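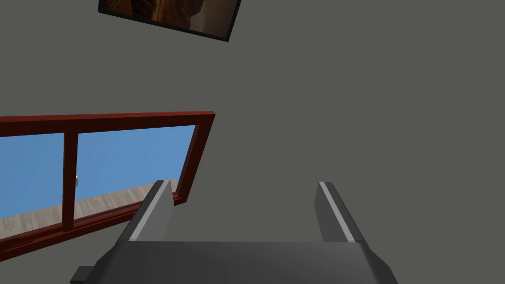
The simulated room from the wrist camera, with the gripper open and the window to the left.

The arm lives on a shelf in a shared workshop at Godby, between a pillar drill and a rack of bicycle wheels. Its builder rents one bench there and has been working on it since February. Much of the work happens on a laptop, in a plain room with grey walls that exists only in software.

"I do the first run of everything in there," the builder says. "If the arm swings the wrong way in the simulator, I shut the window and fix the line of code. If it swings the wrong way on the bench, I'm printing a new bracket, and that's an evening gone."

The project is called Nelico. The aim is modest: an arm that can pick small parts out of a tray and put them into the right drawer. The workshop has a wall of drawers for screws, washers and electrical bits, and at the end of any busy evening a good deal of it ends up mixed together in an old baking tin.

"I got tired of sorting the tin. I've now spent far longer on the arm than I'd ever have spent sorting, and people do point that out."

There are 704 lines in the main control program, a number the builder knows because it is shown at the bottom of the editor. The printed parts were drawn at home. The motors came second-hand through Cellska, a small parts dealer that clears stock from closed workshops, and they arrived in a box with no paperwork. Working out the wiring took most of a fortnight.

The gripper is the third design. The first used a single moving finger against a fixed plate and tended to push things along the tray. The second had curved fingers, which were good with round objects and poor with everything else. The present one has two straight fingers that open and close together, and the model in the simulator was made to match it, with a lighter strip along the inside of each finger.

"On the real one that strip is rubber, cut from a sheet. It's grip, mainly. In the simulator I gave it its own colour so I could tell which side of the finger I was looking at. When the camera's on the wrist and everything is tilted, you lose track very quickly."

The tilt comes up several times in conversation. A wrist camera turns with the wrist, so a wall with a picture and a window on it can appear at almost any slant. The builder did not mind this at first and then found it was behind a whole group of faults.

"I'd assumed up was up. It isn't, once the wrist has turned. The program was finding the tray perfectly well when the arm was level, and then losing it as soon as I rotated the joint. I had the correction in there, but with the sign the wrong way round, so it was making things twice as bad."

The picture and the window are part of a room model that was downloaded with the simulator's free starter files. They have no job in the sorting task, but the builder has left them in.

"With bare walls all round, I couldn't work out which way the camera was pointing. Now I see the window frame and I know where I am. The sky out there is just flat blue. It never changes, which I quite like at this time of year."

Progress is measured in test runs. A full batch is 100 attempts at lifting one part, and the laptop works through a batch while the builder makes tea. In the last batch before this conversation there were 9 failures, nearly all of them with flat washers. Over the life of the project the simulated arm has made more than 3,000 attempts. The real one has made far fewer, and the builder is frank about the gap.

"Washers lie flat and the fingers can't get under them. In the simulator I can fudge that by changing the friction. On the bench I can't, so I'm thinking of putting a soft mat in the tray. You press down, the mat gives, and the edge of the washer comes up a bit. I've tried it by hand and it's all right."

Help has come from other members, mostly in the form of spare bits. The power supply was lent by the pair who run Weerasinghe, a radio repair business two benches along, and they also found the fault that made the elbow joint twitch. It was a poor solder joint.

The next job is the cable. It runs up the outside of the arm and catches on the shoulder when the wrist turns fully, something the simulator does not show because there is no cable in the model.

"I could add one, but it's a lot of work to model a floppy wire. I'll probably just use a longer cable and some clips."

After that comes the drawer. So far the arm has only been asked to drop parts into an open box. Pulling a drawer out, letting go, fetching the part and pushing the drawer shut again is a longer list of moves, and none of it is written yet. In the meantime the baking tin is full, and the builder sorted half of it by hand the night before we spoke.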